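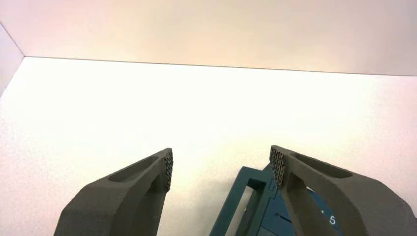 The pale tabletop, with the teal object and its white number 5

Poltetgate Allotments and Gardens Group — minutes, 5 April 2018

I took the notes again, so please forgive the spelling. Samer Harb was in the chair and we got going late on account of the kettle.

Last minutes: agreed, once I'd changed "beans" to "beams" in the bit on the shed roof. Sorry!

Water: the bill came to £257, and there was a good deal of grumbling (some of it mine). Samer thinks the tap by the Sillela Lane gate has been dripping all winter and I'm inclined to agree with him. He'll ring the plumber. We talked about a second water butt and then talked about it some more, and it's on the list for next time.

Money: we have £949 in the bank with the water bill still to come out. Rents stay at £30 a plot until October at least — hurrah.

Seed order: Buson have put their postage up, so we're going with Núñez for the potatoes and onion sets. The order came to £74 all in. Anyone who wants shallots must tell me before I send it off, and please don't shout it over the hedge, I will forget.

Bonfires: long chat, a bit heated. Evenings only for now, and not when the neighbours have washing out.

Any other business: whoever borrowed the long rake, could we have it back? The compost delivery can go by the top path if it's dry enough for the lorry.

Samer to bring the biscuits next time.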